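Umzug mit großer Schallplattensammlung – wie packt ihr?

Gestellt am Sep 5, 2025 in: Wohnen & Umziehen
653 Aufrufe, 3 Antworten

Hallo zusammen,

im Februar ziehe ich um, aus dem dritten Stock ohne Aufzug in einen vierten Stock ohne Aufzug, und ich freue mich riesig, weil ich dort endlich ein eigenes Musikzimmer bekomme! Vorher muss allerdings die Sammlung rüber. Laut meiner Liste sind das 2.261 LPs, dazu noch Singles, die ich nie richtig erfasst habe. Das meiste ist Jazz und Prog, viele Klappcover, auch ein paar dicke Boxen.

Beim letzten Umzug hatte ich normale Bücherkartons und habe sie einfach vollgemacht. Zwei sind unten aufgegangen, einer davon mitten auf der Treppe. Passiert ist wenig (eine geknickte Ecke bei einer Platte, die ich inzwischen doppelt habe), aber das Geräusch vergesse ich nicht mehr.

Meine Fragen: Wie viele Platten packt ihr pro Karton? Stehend oder liegend? Lohnen sich die Plattenkartons aus dem Fachhandel oder tun es auch Umzugskartons mit Füllmaterial? Und wie haltet ihr die Sortierung? Bei mir steht alles nach Interpret, innerhalb davon nach Jahr, und das würde ich ungern noch mal von vorn machen.

Klebeband habe ich schon auf Vorrat besorgt, Luftpolsterfolie kommt noch.
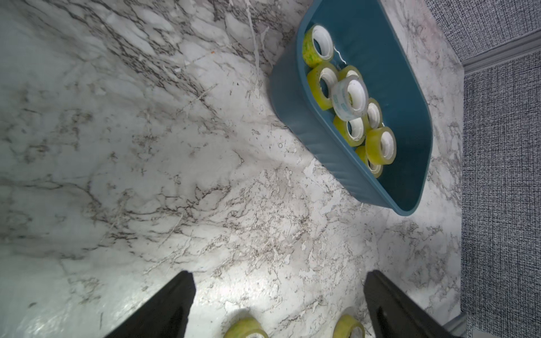 Matěj Štěpánek: Erst mal Glückwunsch zum Musikzimmer, das ist großartig! Ich habe meine Sammlung schon dreimal umgezogen und mache es jedes Mal ein bisschen anders, aber ein paar Dinge sind geblieben.

Immer stehend. Liegende Stapel drücken auf die unteren Platten, und bei Klappcovern bekommst du Ringabdrücke, die nicht mehr weggehen. Stehend heißt aber auch wirklich gerade, also weder schief noch gequetscht. Wenn du eine Hand flach zwischen zwei Platten schieben kannst, passt es. Wird der Karton nicht voll, kommt ein gefaltetes Handtuch an die Seite.

Zur Menge: Ich nehme kleine Kartons, knapp größer als ein Cover, und höre bei 50 Stück auf. Klingt nach wenig, aber das sind schon gut 15 Kilo, und bei zwei Treppenhäusern ohne Aufzug wirst du mir danken. Doppelalben und 180-Gramm-Pressungen zählen bei mir doppelt.

Den Boden klebe ich als Doppel-H, also einmal längs über den Schlitz, dann über beide Kanten, und das Ganze noch mal innen. Bitte nicht am Klebeband sparen und nicht das knisternde Billigzeug nehmen, das sich in der Kälte wieder löst. Im Februar stehen die Kartons ja vielleicht eine Weile im kalten Transporter.

Für die Sortierung gibt es einen herrlich einfachen Trick – fotografiere vor dem Packen jedes Regalfach und nummeriere die Kartons von links oben nach rechts unten. Auf den Karton kommen Nummer, erster und letzter Interpret. Beim Auspacken einfach der Reihe nach, du hast am selben Abend wieder Musik! Bei mir war das erste Stück in der neuen Wohnung eine völlig zerkratzte Soulplatte vom Flohmarkt, die ich seitdem innig liebe.

Was ich noch gern weitergebe: die schweren Boxen getrennt packen, nie oben auf andere Platten. Und den Plattenspieler nicht vergessen! Tonarm fixieren, Gegengewicht ab, Plattenteller runter und extra einwickeln. Wer noch den Originalkarton hat, ist fein raus.

Antwort 2, von closdale_k

Bananenkisten vom Supermarkt. Kosten nix, sind stabil, haben Griffe. Zwei Reihen nebeneinander geht aber nicht bei LPs, quer reinstellen. Hab ich immer so gemacht.

Antwort 3, von Ultura

Bei Bananenkisten wäre ich vorsichtig, die haben unten ein großes Loch, da muss eine dicke Pappe rein. Ansonsten kann ich fast alles aus der ersten Antwort unterschreiben. 50 pro Karton finde ich für eine Treppe immer noch sportlich, ich würde eher 40 nehmen, aber das hängt natürlich von den Helfern ab.

Zu den Singles: Schuhkartons! Die meisten sind breit genug, einfach vorher mit einer Single ausprobieren. Danach mehrere Schuhkartons zusammen in einen großen, fertig.

Und schau dir vorher an, wo das Regal in der neuen Wohnung hin soll. Bei der Menge kommt ein ordentliches Gewicht zusammen, im Altbau würde ich es an eine tragende Wand stellen und quer zu den Balken. Im Zweifel den Vermieter nach der Deckenlast fragen. Viel Spaß beim Einrichten, so ein Zimmer hätte ich auch gern!

Kommentar der Fragestellerin zu Antwort 1

Tausend Dank, das mit den Fotos der Regalfächer ist genial! Habe gestern gleich das oberste Fach probeweise gepackt, 50 Stück kann ich gut tragen, bei den Boxen gehe ich runter. Tonarm notiere ich mir auch. Weiß jemand, ob man die Nadel extra abnehmen sollte oder reicht der Nadelschutz?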